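**Zutport Grastura mobile whiteboard: equipment page**

Kept by Lensa Woldegiorgis. Last changed in June, when the price went up and the spare tray was dropped from the kit.

The Zutport catalog calls the Grastura "the board that replaces your meeting room." It is a whiteboard. It's large, it's white, it has a black frame, and it takes magnets. I've ordered three boards from Zutport for different floors and I would order a fourth, but I'd like people to read past the catalog copy before they ask me for one.

## What you get

- One magnetic writing board, glossy finish, black frame
- One floor stand, flat-packed, with bolts and a hex key
- Four pens (throw these away, see below)
- One felt eraser
- A leaflet with the cleaning instructions in very small type

Weight is 41 pounds with the stand attached. Zutport says one person can put it together. One person can, if that person has a wall to lean the board on and doesn't mind kneeling on the leaflet. Get a second pair of hands.

## The gloss question

Zutport sells the Grastura in gloss only. The sales sheet says the surface is "low-glare in all normal lighting." I asked what normal lighting was and got the same sheet back. My guess is that somebody tested it next to a north-facing window at ten in the morning and went home happy. 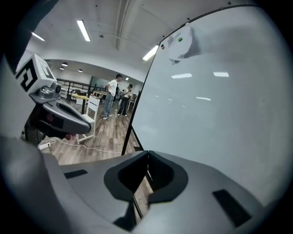 Glare should decide where you put the board, and most people don't think about it until the board is already up. Sit in the chairs your group will use and look across at the spot from the side, with all the lights on. From a steep angle the gloss picks up ceiling lights as long pale streaks, three of them on this one, and anything written under a streak is hard going for whoever sits on that side. Straight on, it's fine. If you have a wide room with tables out to both ends, I'd pay for the matte Haketti board and put up with the slower wiping. If your people tend to stand up and talk near the board anyway, save the money.

## Erasing

"Wipes clean for 2000 uses," says the box. I have no idea who counted. What I can say is that a dry felt eraser moves ink around as much as it lifts it, and a gray smudge high up on the board will stay there for months because it's above where most people bother to reach. A damp cloth gets it off. So does the Gebru spray, though the Gebru spray is mostly water and costs more than a cloth.

Don't use kitchen cleaner. Don't use the green scrubbing side of anything. The leaflet is right about both of those.

## Magnets

The surface holds small magnets well. It does not hold the clip-on pen shelf Zutport sells for this board, at least not with four pens in it. The shelf creeps down through the afternoon. I've sent two back. A red and a green magnet will hold a sheet of ordinary paper each, which covers nearly everything anyone here has wanted to hang up. For a poster, use one at every corner and expect the bottom to curl.

## Pens

The four in the box squeak and two of mine were dry on opening. Any decent low-odor marker is better. Keep them capped and lying flat.

## Floors and cables

The feet have rubber pads. On wood-look laminate they grip, and they left no marks after one winter, though I stuck felt under mine anyway and then the board slid too easily, so I took the felt off again. Pick your side.

If you run a power strip across the floor for laptops, set the board down first and route the cable around it. The feet are heavy enough to pinch a cord and low enough that you won't see it happening.

## Price and comparison

| Board | Price | Finish | My opinion |
|---|---|---|---|
| Zutport Grastura | $154 | Gloss | Good value, fussy about lights |
| Haketti | $600 | Matte | Better to read from the side, hard to love at that price |

The Haketti comes with a longer warranty. I haven't had to use either company's warranty, and the Zutport one excludes "surface wear," a phrase that seems to cover most of what a whiteboard is for.

## Ordering

Send me the room, where the board will stand, and which lights stay on during meetings. Delivery is to the ground floor only. Leave out the pen shelf, the marker refill plan, and the "premium setup service," where a driver tightens four bolts you could tighten yourself.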